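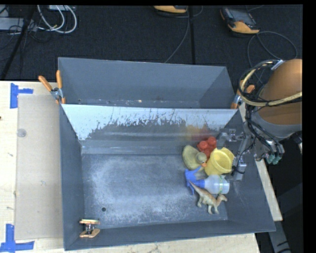

쪽 염액 윗면의 거품이 하루 사이에 푹 꺼졌는데, 이 통은 버려야 하나?

버리지 않아도 된다. 거품이 꺼졌어도 액이 아직 황록색이고 표면에 구릿빛 막이 남아 있으면 환원은 살아 있는 것이니, 밀기울 달인 물을 조금 넣고 뚜껑을 덮어 하룻밤 더 두면 된다.

5월, 오전 작업

위의 문답은 Raluca Iordache 씨가 어제 저녁에 물어 온 것을 잊기 전에 옮겨 적은 것이다. 나도 처음 발효 쪽을 배울 때 똑같은 걱정으로 밤에 몇 번이나 뚜껑을 열어 보았고, 그럴 때마다 액이 더 식어서 결국 손해를 봤다. 그러니 궁금해도 조금만 참읍시다! (나한테 하는 말이기도 하다.)

오늘은 Gastis 통에서 시작했다. 통마다 이름을 붙인 건 Callum인데, 처음엔 좀 우스웠지만 쓰다 보니 번호보다 훨씬 덜 헷갈린다. 아침 pH는 10.4로 조금 낮아서 잿물을 200 ml 넣고, 가운데에 소용돌이가 생기도록 한 방향으로만 천천히 저었다. 바닥의 앙금이 올라오면 색이 탁해지니까 저은 뒤에는 점심때까지 그대로 두었다.

기다리는 동안 모시를 정련했다. 마른 무게 474 g, 소다회는 무게의 5퍼센트로 잡았고 한 시간 삶았다. 삶은 물이 보리차처럼 진하게 나와서 한 번 더 삶을까 망설이다가, 헹굼물이 금방 맑아지기에 그만두었다. 지난번 Petchrat에서 온 면은 두 번 삶고도 얼룩이 졌는데, 아무래도 실에 풀기가 남아 있었던 모양이다. 그 천은 아직 선반 맨 아래에 있으니 연습하실 분은 편하게 가져다 쓰세요.

오후 염색. 5분 담그고 10분 바람 쐬기를 되풀이했다. 첫 번째는 아주 연한 옥색, 네 번째쯤에서 하늘색이 제법 올라왔고, 여섯 번째부터는 눈으로 봐서는 차이를 잘 모르겠더라. 그래도 욕심이 나서 9회까지 갔다. 마른 뒤에 보니 가장자리가 살짝 진한데, 건질 때 늘 같은 귀퉁이를 잡은 탓인 것 같다. 다음에는 회차마다 잡는 자리를 바꿔 볼 것.

Mostafa가 Cisham 통에 따로 담근 명주는 내 것보다 보랏빛이 돈다. 154 g짜리 작은 조각인데 광택이 있어서 그런지 정말 곱다. 같은 잎을 썼는데 이만큼 다르니 섬유 탓인지 통 탓인지 궁금해서, 다음번엔 통을 서로 바꿔 보기로 했다. 명주는 알칼리에 오래 두면 뻣뻣해지니 담그는 시간은 3분을 넘기지 말자고 했고, 마지막 헹굼에는 식초를 한 숟갈 풀었다.

남은 일
잿물 새로 내리기. 참나무 재가 얼마 없음.
모시 견본은 잘라서 반쪽만 남쪽 창에 붙이고, 나머지 반쪽은 서랍에 넣어 빛바램 비교.
Abdelkrim Belkadi 씨에게 빌린 온도계 돌려드리기.
저녁 여섯 시 Gastis 액온 27도. 담요 한 겹 더 덮었음.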